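3.2 Drinking vessels and break habits in the two offices

The survey covered 94 staff at the Stesside office and 74 at Povlow. Both groups filled in the same form, which asked what they drank during the working day, what they drank it from, and whether the vessel belonged to them or to the shared kitchen. The form was handed out in March and collected through a box beside each kitchen door. Forms that left the ownership question blank were kept in the totals for drink type and dropped from Table 4.

Staff at Povlow mostly used their own mugs. Staff at Stesside mostly used whatever was in the cupboard, and several wrote in the margin that their own mug had gone missing in the past and that they had stopped bringing one. We had not asked about loss, so these remarks are reported but not coded. Earlier work by Benine and Gajewski treated the personal mug as a marker of territory in shared offices. Our forms give that reading partial support. Respondents who owned a mug were more likely to carry it back to their desk, and less likely to say that they took their break in the kitchen.
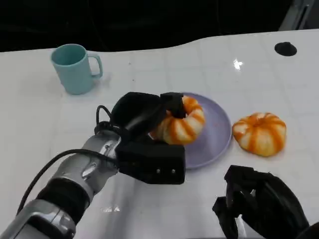 Break length followed the same split. Those who drank in the kitchen gave longer breaks than those who drank at their desks, and the gap was wider in the afternoon than before noon. One possible reason is that the kitchen at Stesside has seating and the one at Povlow has only a counter. We cannot separate the effect of seating from the effect of mug ownership with the present data, and a third site with both kinds of kitchen would be needed to do so.

Washing up was the most common subject of complaint. The question allowed more than one answer, and the 168 respondents gave 203 answers between them. Mugs left on desks and tables overnight came first at both sites, followed by mugs left in the sink. Complaints about the dishwasher came only from Stesside, as Povlow does not have one.

Figure 3. A light teal mug standing on a white table.

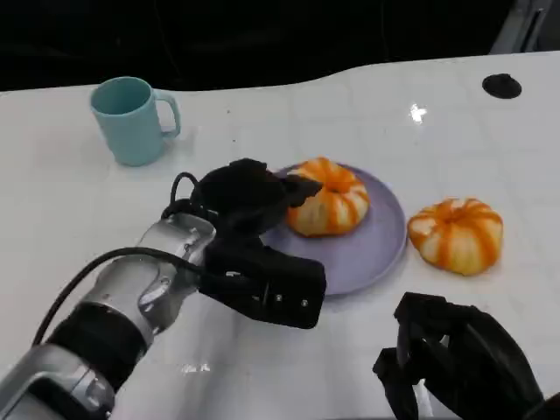

Reading time for this section: 10 minutes

Respondents were also asked whether they would accept a rule that all mugs be returned to the kitchen by the end of the day. Most at Stesside would. At Povlow the answers were divided, and owners of personal mugs were the group most often against it. Several said that a mug kept on the desk was no concern of anyone else. The wording of the question may have played a part here, as it did not say whether personal mugs were included. It was reworded for the follow-up form described in Section 3.3.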